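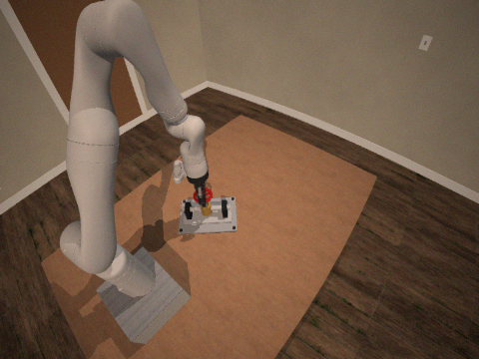
2018年8月15日　作業ノート(塗料試作、水系アクリル下塗り)

前回の続き。Lelgate の壁面用下塗りで、夏場に粘度が上がりすぎる件。増粘剤を Wiro の会合型に替えた配合を仕込み、旧配合と並べて測定した。

## 仕込み

ベースは旧配合のまま。変更は増粘剤と、それに伴う水の調整のみ。分散剤、消泡剤、防腐剤は同ロットを使用。

- A:旧配合(セルロース系)
- B:Wiro 会合型、標準量
- C:Wiro 会合型、減量

投入順は水、分散剤、消泡剤の半量、顔料、体質顔料。ディスパーで高速分散し、つぶゲージで確認してから低速に落としてエマルションを入れた。Bは増粘剤を原液のまま滴下したところ、液面に半透明のかたまりが残った。撹拌を続けても消えないため濾過で除去。実質の添加量が狂っているので、この分は廃棄して仕込み直し。二度目は成膜助剤と水で先に希釈してから滴下し、かたまりは出なかった。Cも同じ手順。

希釈液は作り置きしないこと。昼をまたいだ残りは容器の底で分離していた。

## 粘度

回転粘度計、No.3ローター、恒温槽で25℃に合わせてから測定。仕込み当日の値。

| 試料 | 粘度(mPa·s) | 備考 |
|---|---|---|
| A | 1145 | 指示値が落ち着くまで長い |
| B | 867 | 安定 |
| C | 測定せず | 下記参照 |

Cは缶を傾けた時点で明らかに緩く、ローターを替えないと目盛りの下端にかかる。替えて測っても A、B と同じ表に並べられないので、今日は取らなかった。No.2で三試料とも測り直すのが筋。明日の午前に恒温槽が空いていればやる。

Aの指示値の落ち着きが遅いのは以前からの傾向で、セルロース系では構造の回復に時間がかかるためと見ている。Bとの比較では読み取りのタイミングを揃えないと差が誇張される。今回は回転開始から2分で統一した。

## 塗布

隠ぺい率試験紙にアプリケーターで塗布。別にスレート板へローラーで各1枚。

試験紙
- A:端部にわずかな盛り上がり。面はほぼ均一。
- B:レベリング良好。泡跡が中央寄りに散在。
- C:垂れ。黒地側で透けが目立つ。

スレート板(立て掛けて乾燥)
- A:ローラー目が残る。現場からの苦情はこの目のことを指していると思われる。
- B:ローラー目は浅い。下端に垂れなし。
- C:下端に溜まり。乾燥後に溜まりの部分だけ細かい割れ。

Bの泡は消泡剤の後添加分が足りないか、低速撹拌の回転が高すぎるかのどちらか。今回は撹拌羽根が液面に近く、渦で空気を巻いていた。羽根の位置を下げるのが先で、消泡剤の増量はその後に検討する。増量するとはじきが出る可能性があり、先に触りたくない。

Cはこのままでは使えない。ただし増粘剤を減らしたときの挙動は分かったので、BとCの中間は作らず、B側で詰める。

## Aranda さんとのやりとり

Hugo Aranda さん(Harawira 側の窓口)から電話。要点のみ。

- 現場での希釈は缶の表示より多いことがある。水の量は職人の手加減で、記録はない。
- 苦情の出た現場はいずれも日なたに缶を置いていた。
- 容器は Skillby の金属缶から樹脂缶へ、11月の出荷分で切り替える予定。

希釈量が決まっていないと、こちらで粘度を合わせても意味が薄い。表示どおりの希釈と、過希釈とで各1回ずつ塗って比較する必要がある。過希釈の水準は先方に出してもらう。依頼済み、返事待ち。

樹脂缶については、内面への増粘剤の吸着を一応疑っておく。会合型は界面の影響を受けやすい。空の樹脂缶を手配し、Bを入れて貯蔵試験に加える。金属缶の試料は比較用に必ず残すこと。

## 貯蔵安定性

50℃の恒温器に A と B を投入。Cは入れていない。取り出しは6日後と、その後は結果を見て決める。確認項目は粘度、pH、離水、底の沈降、臭気。

蓋は目張りをしてある。前回は蓋の合わせが甘く、水が飛んで粘度が上がったのか増粘剤由来なのか判別できなかった。今回は投入前に缶ごとの重量を量り、側面にマジックで記入した。取り出したらまず重量、それから開缶。順番を逆にしないように。

pHは A、B とも仕込み直後で規格内。電極の応答が鈍く、標準液での校正を二回やり直した。内部液を補充したら戻った。

## 器具

- アプリケーターの刃先に乾いた塗膜が付いていた。使用後はすぐ水洗。溶剤で拭いただけで戻さない。
- No.3ローターの軸に曲がりはなし。空転させて確認。
- 恒温槽の水位が低い。脱イオン水を足した。
- 濾布の在庫が少ない。発注書に記入済み。

## 次にやること

1. No.2ローターで A、B、C を再測定
2. 羽根位置を下げて B を再仕込み、泡跡の比較
3. 再仕込み分で低せん断側の流動曲線を取る
4. 過希釈の水準が届き次第、スレート板で塗り比べ
5. 樹脂缶入りの B を恒温器へ追加

3は粘度計の空きを確認してから。一点の粘度だけではローラー目の説明がつかないので、飛ばさずにやる。

追記:夕方に B の缶を開けたところ、表面に薄い皮張り。蓋の閉め忘れではなく、缶の口に付いた塗料が先に乾いて隙間になっていた。皮は除去し、残りを小瓶に移してラベルを貼った。泡跡の比較にはこの残りを使わない。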